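Search this blog Search Menu

Filed under: garage robots, sim stuff

Borano update — the door problem

7/12/22

Quick one, I have to be up early. Borano (the two-armed robot, for anybody new) still can't leave the garage because the left shoulder bracket cracked again. Second bracket since March. Azlan is reprinting it in something tougher, he says. We'll see. 73 hours on the printer total so far for brackets alone, I'm keeping a tally on the wall.

So this week was all simulator. Which is fine. Cheaper to fall over in there.

What got done:

Rewrote the arm limits. The old ones let the elbow go through the body, whoops. Melati spotted it, I had been staring at it for days and saw nothing.

Swapped the grippers in the model for the new thin-finger ones. The masses are a guess until I can borrow a decent scale. My kitchen one stops at 2000 grams and the whole wrist is over that.

Got the house map loading without a crash. It was a texture thing. 942 warnings in the log, all the same warning. I turned the warnings off. Don't tell Anisa.

Then doors. I figured doors would be an afternoon... no. Base comes in at a bad angle, body hides half of what the arm is doing, and the planner likes to pick the hand that's farther away. I ran 79 tries overnight with the start position jittered a bit and haven't gone thru all the logs yet. The ones I did look at mostly die in the approach, before there's any contact at all. Tonight I'm just parking it by hand and looking at the view from up top, to see what each arm has room for. 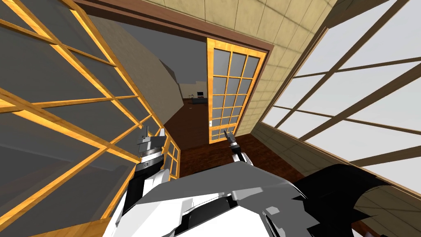
Borano in the sim, both grippers up, glass door partly open ahead.

The handle is tiny and it's on the left stile, pretty low. I think I want a pre-grasp pose a good bit further back, then straighten up and go in slow. Also need to pull the right arm out from behind the body somehow, maybe raise the elbow first. Sarmīte thinks the base should just turn more. She's probaly right but turning is the slow part.

Next: finish the logs, new bracket on, rewire the left wrist (connector is loose, been loose). If anyone has a spare crimper that does the small pins, email me. Mine is toast.

Posted in: garage robots, sim stuff

Get new posts by email. Enter your address Subscribe

This site uses cookies. By continuing to browse you agree to our use of them. OK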